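Retail Operations, Unit 6: From the Basket to the Bag
Course handout, Cladow evening program, February group

Please read this handout before you come to the practice hour. In Unit 5 we looked at the shelf and how goods arrive there. Now we follow the goods on the last few meters in the store, from the customer's basket to the customer's bag. 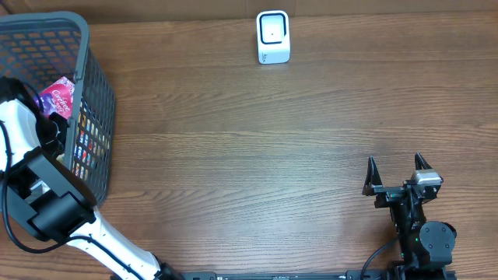

The checkout looks like the simplest place in a store, and for this reason it is often badly planned. A small shop has usually one counter, and everything must happen there: the basket is put down, the items come out, each one is read, the money is taken, the bag is filled. If one of these steps has no place of its own, the cashier makes a place for it, and then the next step is in the way.

6.1 The basket

Most baskets in small stores are plastic, with openings in the side walls. The openings make the basket lighter and let dirt fall out, but they have also a use at the counter. The cashier can see through the wall that there is still something at the bottom. With a closed basket you must look from above, and a flat package under a bigger one is easily forgotten.

The place of the basket should be the same every time. In our exercises it stands at the left end of the counter, and the bag is at the right end. If you are left-handed, you may change the sides, but please change them for the whole exercise and not in the middle.

6.2 Taking out the items

Take one item at a time. Beginners like to take two, one in each hand, and then they scan the same one twice. This is the most common mistake in our exercise records, so I repeat it in every course.

Candy and chocolate need a little attention of their own. The packages are soft, they are printed in strong colors, and they slide into the corners of the basket. Take a soft package by its body, never by the sealed end. The seal can open, and a customer will not be happy to pay for an open bag. With chocolate, also do not leave it in the hand longer than necessary – a warm hand is enough to mark a thin bar.

Heavy items are taken out first if you can reach them without pressing on the others. If you can not reach them, start from the top and put the light items aside until the heavy ones are in the bag.

6.3 Reading the code

For a fixed reader, hold the item in front of the window and turn it until the code looks at the glass. Do not press it against the glass. On a soft package the code is often bent over a fold, and the reader does not see the lines as straight. Pull the package flat with two fingers and try again. After two tries, type the number by hand. The customers who wait in line will not count your tries, but they feel them.

The counter surface under the reader must stay free. A receipt roll, a pen or a cup will be in the way sooner than you think.

6.4 A small calculation

The Dimby store (see the case text from Unit 2) has one counter. In the month we study, the store sold 1255 packages of candy, and 119 of them were typed by hand. Calculate the share of typed items. You should get a little less than ten percent.

Then consider this: a scanned item and a typed item do not cost the same time. For the exercise we say that a typed item takes 40 seconds, with the two failed tries included. How many minutes did the cashier lose in the month? Write down your steps, not only the result.

6.5 Two counters compared

Kaltton and Chaimongkol are the two layouts from your folder. In the Kaltton layout, the reader stands in the middle and the basket is beside it. In the Chaimongkol layout, the basket is on a lower shelf, so the cashier has to bend for each item. The second one saves counter space, and I understand why an owner of a very narrow shop would choose it. But try it yourself for one full basket before you write your opinion.

For the practice hour

Bring the folder and something to write with. Each pair fills one basket with mixed goods, including soft packages, and empties it in both layouts. Write down every item that had to be typed, and where on the package the code was printed. Change roles after each basket.

Homework: one page on question 6.5, with a simple drawing of the layout you prefer. Mark on it the basket, the reader and the bag.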